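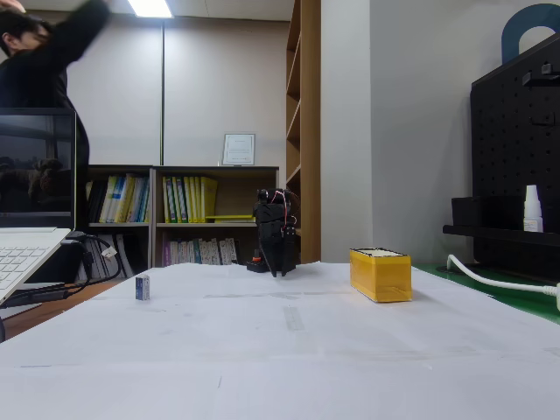

Drastent brings back the swappable battery with the Rindetti 7

Drastent has confirmed that the Rindetti 7 will go on sale in Australia in May for $783, and the back comes off. You get a fingernail into the notch beside the charging port, peel the cover away, and there's the battery, sitting in its tray like it's a decade and a half ago. I've been hoping a phone maker would do this again in the middle of the range, and I'm very happy to be writing it up.

A spare battery will be sold separately, along with a little charging cradle that tops one up on the kitchen bench while you use the other. Drastent hasn't put a price on either yet. It does say a single battery is good for 20 hours of mixed use, with the screen brightness left on auto and the faster refresh rate switched off. We'll want to test that for ourselves, but even a few hours short of it would be a good result for a phone this size.

And it is a small phone, by current standards. You can reach the top corner with your thumb without doing that shuffle where the phone nearly ends up on the footpath. The screen is flat right to the edges and the bezels are a touch thicker than on last year's model. I don't mind that one bit, and anyone who has tried to put a screen protector on a curved display will probably feel the same way.

The screen itself runs at 100Hz. That's an odd number to choose and it will get picked on in spec comparisons, but scrolling looked lovely and smooth in the demo footage Drastent showed during its online launch. Colours can be set to natural or vivid, and there's a new reading mode that takes everything down to a warm grey (very nice late at night, I'd imagine).

Under the glass is the same chip Drastent used in the Rindetti 6, clocked slightly higher. Some people will be let down by that. The older phone was never slow, though, and its weak spot was heat when gaming, which Drastent says it has dealt with by moving the chip away from the battery tray and adding a larger copper plate. If that works as described, the new model should hold its speed for longer, and that would matter more to me than a bigger benchmark score.
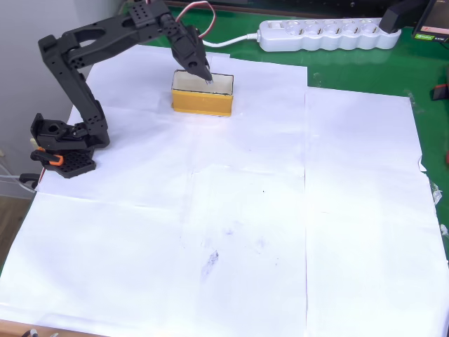 Software is the other big part of the announcement. The Rindetti 7 ships with Dridix, Drastent's own take on Android, and the new version has had a proper tidy-up. The doubled-up apps are gone, so there's one gallery, one calendar and one browser. Quick settings can be rearranged again after disappearing for a year. There's also a battery page that keeps a separate record for each battery you own, so if one is ageing faster than the other you'll be able to see it. What a great idea!

Security updates are promised for 7 years, which lines up with the name and makes the removable battery far more useful. There's not much point in a phone that stays up to date long after its battery has given up.

The cameras are a main and an ultrawide on the back, with no telephoto. The main camera has optical stabilisation and a bigger sensor than before. Drastent's sample shots of a harbour at dusk looked clean, with the lights kept under control and some real detail in the darker water, although makers' samples always look good and we'll reserve judgement until we have our own.

Water resistance is where the compromise shows up. The Rindetti 7 is rated for splashes and rain but not for a dunking, so it's one to leave on the towel at the beach. The headphone socket has survived, and so has the memory card slot, tucked in next to the battery. There's no wireless charging.

In Australia the phone will be sold outright through Nazarenko stores and on Drastent's own site, in dark green, white and a rather cheerful yellow. Storage is the same across all three. Nazarenko will take pre-orders ahead of the May release, and says it will stock spare batteries in every shop from the first day. Pricing for New Zealand is still to come.

We've asked for a review unit and will have a full write-up once we've lived with one for a while. If there's anything in particular you'd like tested, put it in the comments.

Comments (4)

Guest
Yellow for me please. Still using my Rindetti 4 and the only thing wrong with it is the battery.

Guest
No wireless charging at $783 is a bit rough. I'd miss it every night.

Guest
Can you test whether it reboots when you swap batteries, or if it holds on for a few seconds? My old one used to lose the clock every time.

Guest
In reply to the one above, I swap batteries in my work phone all day and a reboot is no drama. Keen to hear how tight the back cover stays after a few months of it though.

Home News Phones Tablets Audio Reviews Deals

Contact us | Copyright, all rights reserved | Back to top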